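Über uns

Pallora – Prüfstelle für Haushaltsrobotik

Pallora prüft, welche Tätigkeiten im Haushalt und in der Werkstatt eine Maschine heute selbstständig ausführen kann. Auftraggeber sind Hersteller von Greifern und Assistenzsystemen, Betreiber von Wohnheimen und Großküchen sowie Versicherer. Wir bauen keine Roboter und vertreiben keine.

Gegründet wurde das Unternehmen von Craig Dalgleish (Mechanik, Greiftechnik) und Jahangir Wanigasekara (Regelung, Auswertung). Beide hatten zuvor bei Siriwardena an Handhabungssystemen für die Kleinteilmontage gearbeitet. Sitz der Gesellschaft ist Flornbridge. Das Labor umfasst 2 Prüfräume, einen für Küche und Essbereich, einen für Werkbank und Lager. Derzeit beschäftigen wir 24 Mitarbeiterinnen und Mitarbeiter.

Arbeitsweise

Grundlage jeder Prüfung ist der Aufgabenkatalog Skestumar. Er enthält 573 Einzelaufgaben, jeweils mit Ausgangszustand, Zielzustand, zulässiger Dauer und Abbruchkriterium. Eine Aufgabe gilt als beherrscht, wenn das System sie in mindestens 91 Prozent der Durchläufe ohne Eingriff abschließt. Beschädigung eines Gegenstands führt zum Nichtbestehen des Durchlaufs, ebenso das Verschieben von Gegenständen, die nicht zur Aufgabe gehören. Wiederholungen nach einem Fehlgriff sind zulässig, solange die Zeitvorgabe eingehalten wird.

Stand der Technik

Auf die Frage, ob Maschinen den Haushalt übernehmen können, lautet unsere Antwort: einzelne Aufgaben ja, zusammenhängende Abläufe überwiegend nein. Staubsaugen auf freier Fläche ist gelöst. Das Entnehmen gleichartiger Teile aus einem Magazin ebenfalls, sofern Lage und Beleuchtung konstant bleiben. Schwierig bleiben Textilien, dünnwandige Behälter, transparente Oberflächen und jede Aufgabe, bei der die Reihenfolge der Griffe erst vor Ort festgelegt werden muss. In der Werkstatt betrifft das vor allem Kabel, Dichtungen und gemischte Restekisten.

Das Abräumen eines Tisches steht im Katalog in der Gruppe der mittleren Schwierigkeit. In der Praxis scheitern daran mehr Systeme als am Einräumen eines Regals – die Gegenstände liegen übereinander, gekippt oder ineinander.
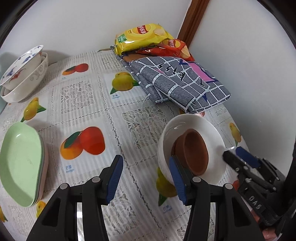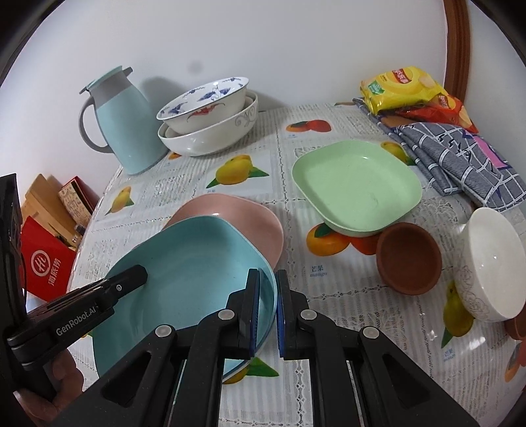

Die Gruppe Tisch und Geschirr wird von Jahangir Wanigasekara betreut. Bewertet werden Erkennung, Anfahrt, Griff und Ablage getrennt, damit der Auftraggeber erkennt, an welcher Stelle ein Ablauf abbricht. Flache Teller sind dabei anspruchsvoller als Schalen, weil zwischen Rand und Tischfläche wenig Platz für einen Finger bleibt. Beim hellblauen Teller auf dem zweiten Bild ist die Lage günstiger: Er liegt schräg an einem rosafarbenen an, und der angehobene Rand lässt sich zwischen zwei Fingern fassen. Bedruckte Tischdecken wie die mit den Mangomotiven stellen zusätzliche Anforderungen an die Bildverarbeitung und werden im Prüfbericht gesondert ausgewiesen.

Zusammenarbeit

Prüfaufträge nehmen wir ab einer einzelnen Katalogaufgabe an. Der Bericht enthält sämtliche Durchläufe, auch die abgebrochenen. Eine Rangliste der geprüften Systeme veröffentlichen wir nicht. Anfragen zu Greifern und Mechanik beantwortet Craig Dalgleish, Anfragen zur Auswertung Jahangir Wanigasekara.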